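Goltura Tabletop Whiteboard and Eraser Set

Goltura – Writing Boards – Tabletop

We've sold a good many boards over the years, and the ones people write back to us about are nearly always the plain ones. The Goltura is a plain board. It's a rectangle with a slim frame and gray corner pieces, made to lie flat on a desk or a kitchen table, so you can lean over it the way you would over a sheet of paper. Teachers like it for letter practice, and we've kept one going at our own packing bench in Dradmont for grocery lists, phone messages and the occasional game of hangman.

The eraser packed with the board is a white one with rounded corners and a felt base, and it sits nicely under the palm.

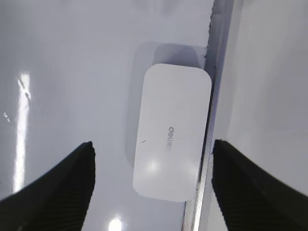 It's also light enough for a child to push back and forth without getting tired, which matters more than you'd think when there's a whole alphabet to get through. When the felt gets loaded with ink, take it to the trash can and give it a good brushing with an old toothbrush.

Now, about wiping. Any dry-erase surface that gets used every day will pick up some gray haze, and we'd sooner tell you so here than have you wondering later. Short, overlapping strokes with light pressure do a better job than hard scrubbing, and it helps to turn the eraser around now and then so the felt wears evenly. A thin-tipped marker gives you neater letters and leaves less ink to clear away. For the cloudy streaks that stay behind, a damp cloth once a week is plenty – just let the board dry before you write on it again. 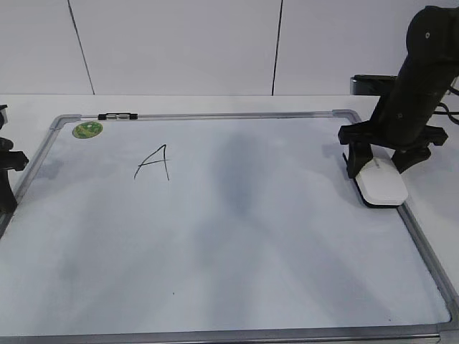
Letter Practice

Capitals and lowercase can go side by side with lots of room between them, and there's space underneath for a row or two of copying. If you'd like guide lines, the Kushwaha ruled overlay is sold separately and lifts right off when you're done. 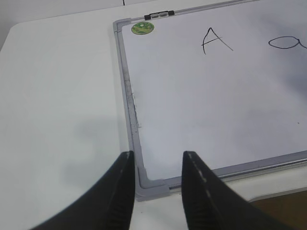

Capital and lowercase A in thin dark marker.

Ordering

Boards ship flat from Dradmont on weekdays. Schools ordering 35 or more should write to us first for the Bruvov classroom price.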